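Last updated in April

Search this blog Search Go

Why I keep a paper notebook for my English words

When I moved to Cinlow I had good grades in English and I could not order a sandwich. The woman at the counter asked me something very fast and I said yes, and I received a sandwich with everything on it, also pickles. I do not like pickles. That evening I wrote the first line in my notebook: "for here or to go."

The notebook is now number three. I have tried the phone for this and it did not work for me. In the phone I save a word and never see it again. On paper I must write it slowly, and I remember the page, the pen, sometimes even the weather. The first notebook had 123 expressions when I finished it, and I know this only because I numbered them, like in school.

My rules are simple. I write only what I heard with my own ears, and I write the whole sentence with the name of the place next to it. "I'm all set" is from the pharmacy. "It's not my cup of tea" is from my neighbor Parvaneh Sharifi, who was speaking of a movie. For a week I thought she wanted something to drink.

Small words give me the most trouble. I can learn "mortgage" in one day, but "put up," "put off," "put up with" and "put out" I mix still after six years. Parvaneh came here long before me and she says she stopped translating in her head one Thursday on the bus, between two stops, and noticed it only at home. I am waiting for my bus.

I read once that a person needs 3,000 words for daily life. Maybe it is true, but which ones? Every hobby and every kind of work has its own small dictionary, and the school book does not have it. When I started to sew I learned "seam allowance" and "bobbin." In the garden I learned "mulch," a word I find very ugly and very useful.

The newest pages are about computers. In my language I know these things well, but in English I was saying "the box" and "the iron part inside." Now I have "case," "drive cage," "slot," "tab" and "connector," one under the other, with a little drawing by each. 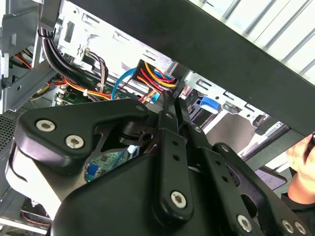
Drive cage at the top, connector and cables under it.

"Cage" surprised me, I thought it was only for birds. I asked Parvaneh if she knew it and she did not, so for one evening I was the teacher. She wrote it on the back of her shopping list.

Next I want to collect the words people say when they end a phone call. There are so many of them, "all right then," "okay, well," "I'll let you go," and I never know which one is the real end. Last week I said goodbye four times to the dentist's office.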